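Wood-look peel and stick vinyl for shelves, is it really worth it?
Home Forum > Storage and Shelving > Coverings and Finishes
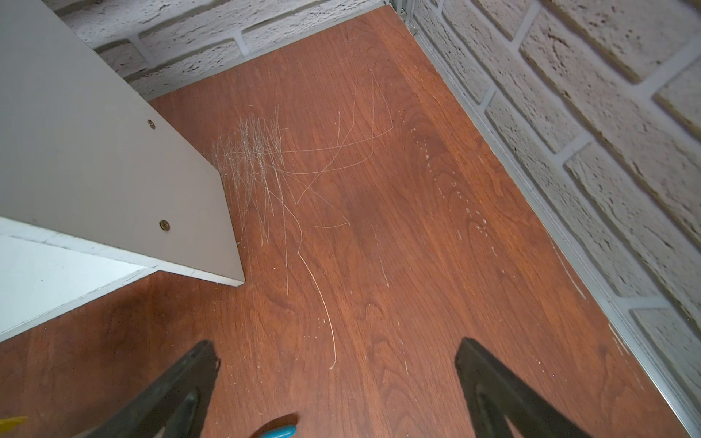 adley_flats
Posts: 116
I've been reading reviews of Ornance wood-look film for two weeks and I don't believe most of them. Every review says "looks just like real wood" and every one was written the day the thing went on. I have a closet with 8 shelves that a previous owner painted with something that stays tacky in summer, and I want to cover them and be done. I'm after the color in the picture, that reddish brown with the dark swirly grain, up against white brick. My walls are white brick too, so I know the combination works. What I don't know is whether a roll of plastic can do it. The sample I got by mail repeats its pattern so often you could use it as a ruler. Has anyone had this stuff down for more than a year? I'm not interested in how it looked on day one.

marthaquill
I had it in a pantry for four years. It was fine. The front edges lifted in two places and I pressed them back down with a hair dryer and a spoon. Sticky paint is your real problem though. Film over tacky paint is going to slide.

adley_flats
Slide how? Like it moves when you push a box across it?

marthaquill
Yes. It creeps. You get a wrinkle at the back and a strip of old paint at the front. Strip the shelves or at least sand and prime them.

Old Dovetail
If you are going to strip them and sand them and prime them, you have done all the work of a proper finish and then you are going to put a sticker on top of it. I don't get it. Find out what is under the paint first. Might be real boards.

tinroofcassie
They're from the 80s according to her other thread so I'd bet particle board. Not everybody is sitting on secret walnut, Dovetail.

Old Dovetail
Plenty of people are. Scrape a spot on the underside and look. Takes five minutes.

Sinan Kocabaş
I manage rentals in Adley and have used Ornance in a few of them, also the Cassim one that costs less. My notes, for what they're worth:

Cassim peels at the corners in the first summer. I stopped buying it.
Ornance holds up on a shelf with clothes or towels. On a shelf with cans it scratches, and the scratches show white.
Neither one likes a damp cloth left sitting on it.
The darker patterns show dust more than you think they will. The red ones are the worst for this.

I paid nearly 200 dollars for enough to do one kitchen with waste. At that price I would have gone to the lumber yard.

adley_flats
OK this is the first useful thing anyone has told me, including the company. I wrote to them asking how long it lasts on a shelf and they wrote back "for years to come." How many is that?

tinroofcassie
I'm going to be the annoying one. Mine has been on a bookcase since a September three years back and I love it, no peeling, no scratches, and visitors think it's cherry. You only hear from people who had trouble.

Old Dovetail
Visitors are polite.

tinroofcassie
My brother in law is a floor installer and is not polite about anything.

Old Dovetail
Did he touch it?

tinroofcassie
He did not touch it, no.

hobb_and_nail
Nobody's mentioned Skistulano hardwax over a stain. If Dovetail is right and it's solid under there, a red mahogany stain and a coat of that will get you most of the way to the color you want. If it's particle board ignore me. I would also be careful about matching from a photo at all. Warm bulbs make everything redder, and then you get it home under a closet light and it's brown.

marthaquill
Agree on the light. I bought "cherry" twice and got two different colors, one of them close to purple.

adley_flats
Update. Scraped the underside of the bottom shelf. It's particle board, sorry Dovetail. Also the paint came off in one long rubbery strip, so I guess that answers whether anything would have stuck to it.

Old Dovetail
Then take them out and put in real ones. You can buy pine boards cut to width and stain them.

Sinan Kocabaş
Measure each shelf separately if you do. Closets are never square. I had one that was wider at the front than at the back and all the new boards went back to the shop.

adley_flats
Mine are screwed in from the other side of a wall that has since been tiled, so taking them out isn't happening this year. I think I'll peel the rest of the paint, prime one shelf, put the mail sample on it and pile sweaters on top until spring. If it creeps I'm going with plain white paint and I'll stop looking at red wood.

tinroofcassie
It won't creep if you prime it. Use a roller on the film, not your hand.

marthaquill
And let the primer sit longer than the can says. Mine said 4 hours and it was still soft the next morning.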